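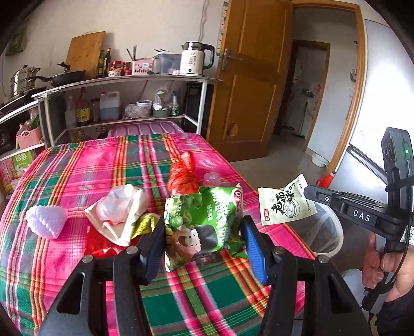 Caring for opera costumes between performances

Most small opera companies have no wardrobe department. The singers take their costumes home, and what comes back for the second weekend depends on who had a spare hour and an iron. These notes were put together for the chorus of Purkimon, a two-act piece with 34 singers and a lot of velvet, but they apply to any show.

Sweat first

Hang everything inside out as soon as you get home, even if it is past midnight. Mix one part cheap vodka to one part water in a spray bottle and mist the underarms, collar and back lining. Test on a seam first. Leave the costume overnight in a room with a window open. Do not put it back in the garment bag damp.

Makeup on collars

Greasepaint needs something that cuts grease. Scrape off what you can with the back of a butter knife, work in a drop of dish soap with a soft toothbrush, and blot with a damp white cloth. Cold water only. For ruffs and detachable collars, soak for 14 minutes in soapy water, rinse, and dry flat on a towel.

Powder is different. Shake it out and brush it off dry - water turns it to paste.

Velvet and brocade

Never iron velvet from the front. Hang it in the bathroom, run a hot shower with the door shut, then brush the pile in one direction. Brocade can be pressed from the wrong side through a cotton pillowcase. Lift the iron and set it down; sliding it catches the metallic thread.

Hems and hooks

Dancers' hems go first. Use a catch stitch in doubled thread and knot off every few inches, so one heel does not bring down the whole skirt. Tape is fine for an emergency in the wings, but take it off that same night or the glue stays. Esperanza Cordero, who dressed the Bustoslow production, sewed 192 hooks and eyes for that run and waxed the thread for every one. Hers held.

Swords, crowns and beads

Wipe painted props with a dry cloth. Glass beads can be cleaned with a barely damp cotton swab, but keep water away from anything glued. Store crowns upside down in a hat box with tissue inside the band.

Bring repairs you can't manage to the Wednesday rehearsal, with a safety pin marking the spot and your name on the hanger.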